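Rules on the wall, version whatever we're on now

August 5, 2025

Quick one, kettle's on. Spent the morning rewriting the house rules for the shelf arm at Whitcombe. The old sheet dates from December and half of it was about a bench we don't even have any more.

So what changed. First, layout before speed. The run doesn't start till the stock matches the sheet, and if somebody has swapped a box for a "nearly the same" box, it's a different layout and gets its own number. We're up to 1312 on the run log and a good chunk of the early ones are useless to me for exactly this reason. My fault mostly.

Second, clear acrylic. The Ludari guidance we borrowed says next to nothing about see-through fixtures. Flidevside at least has a paragraph. Mine now says: check the step edges by eye from the arm's side, every time the lights get moved. Transparent stuff is a pain – the table shows straight through and all you've got to go on is thin white lines.

Third, hands. Nobody reaches over the stand while the arm is live. Not to straighten a chocolate bar, not for anything. Stop, wait, reach, step back, restart. Yes it's slow.

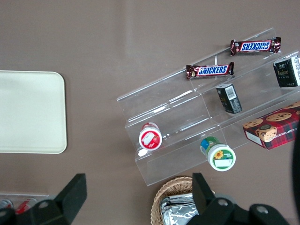 Snickers at the top, foil packets in the basket, fingers open.

Fourth is new and people are already moaning. Approach speed near the stand is capped at 50 on the dial, and two people sign for it if you want more. Sivurdale run theirs faster, I know, I've been told. They also bolt everything down and we dont.

Boxes on their side are allowed, tubs on their side are allowed, but write it on the sheet. Which way up the label is too. Anything crinkly gets its own line becuase foil never sits the same way twice.

Still not sure what to do about drinks cans. For now – own tray, on the table, never on the stand. Might loosen that later.

Sheet goes up by the door tonight. If you've got a better wording for rule three send it over, mine reads like a swimming pool sign.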